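Front-loading dryers: doors, drums and numbering

Gallery 2 of the Pedden laundry equipment series

Notes and photographs on the dryers at the Pedden site, concentrating on the parts that get handled: the door, the porthole rim, the drum mouth and the label that tells one machine from the next. Reto Mösli keeps the site sheet, on which the room is entry 2562. Stefaniia Onyshchenko went through the wording of the entries in April. Door terms follow the Hamel list, so "rim" means the fixed ring on the cabinet and "frame" means the ring on the door that carries the window. Older Retia sheets use the two words the other way around. Check which list is in use before copying a note from one sheet to another.

Door window

The window is a clear dome set into a light gray frame, with a dark line where the two meet. Ceiling lights show in it as broad white patches, and straight lines in the room come through as curves. For inspection, look across the surface from a low angle and move the head slowly; a scratch stays put while a reflection moves. The small beige latch is fixed with a rounded metal screw. 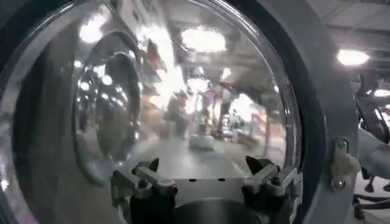
Photo: Retia / Pedden site series

Wipe the window with a damp cloth, working from the center out to the frame. Lint collects where the dome meets the frame and is best lifted with a soft brush before any water is used. Do not press on the dome with the door hanging free. Hold the frame with the other hand.

Machine 1, front

Dark gray cabinet, round opening, silver kick plate with two small slots. The rounded white label at upper left reads 智慧烘 with 1号 below, 号 being the usual word for "number." The site sheet uses the number on the label and ignores position in the room. The next machine along has the same gray finish, and its door is standing open. Floor tiles are dark blue-gray. The brown-covered floor outlet at lower right has a white plug in it; keep the cable out of the line of any cart.

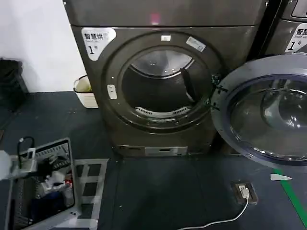
By Stefaniia Onyshchenko

Clearances are on the Javinano drawing, sheet 13. The figure to work from is 300 mm on the hinge side, measured with the door fully open. Measure from the outer edge of the frame and leave the dome out of it. Roughly the same allowance was used on the earlier Hamel plan, although that one was taken from the cabinet face and should not be mixed with the present set.

Machine 1, drum mouth

The metal of the drum is curved and bright along the top edge. A dark baffle stands out from the right side. The slotted vent grille runs along the bottom of the opening, just above the lower lip of the rim, and the small white latch plate is on the left at about mid-height. Small items tend to lodge between the grille and the lip, so run a hand along this gap after every load.
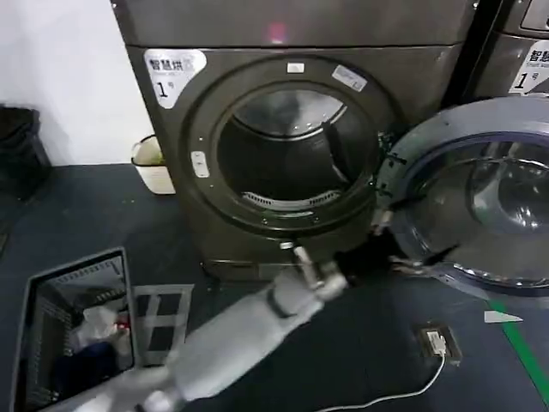
The grille should be brushed along the slots, never across them. Lint that has packed hard can be drawn out with a narrow vacuum nozzle. Write the date and machine number on the card afterward, using the label number. Corrections to this page go to Reto Mösli, with the gallery number and the heading of the entry.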